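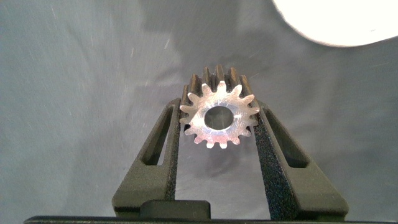
Issue 49, page 23

Spur Gears and Pinions: Frequently Asked Questions

When is a spur gear called a pinion?
When it is the smaller gear of a meshing pair. Thickness does not decide it, though many pinions are cut thick, with a long face width.

Can I mix Plelico and Kellesa gears?
Only if module and pressure angle match. A pressure angle of 20 degrees is standard in both ranges.

How do I measure the bore?
Use a plug gauge or an inside micrometer. Caliper jaws read small on a round bore. Deburr first.

Does a bright face mean the teeth are ground?
No. Facing is a separate operation. See the drawing for tooth finish.

What is the minimum order?
One piece for stock sizes, 1000 for special bores.

Who answers technical questions?
Gizella Borbély, gear desk. Please quote the part number.

Last revised February 6, 2024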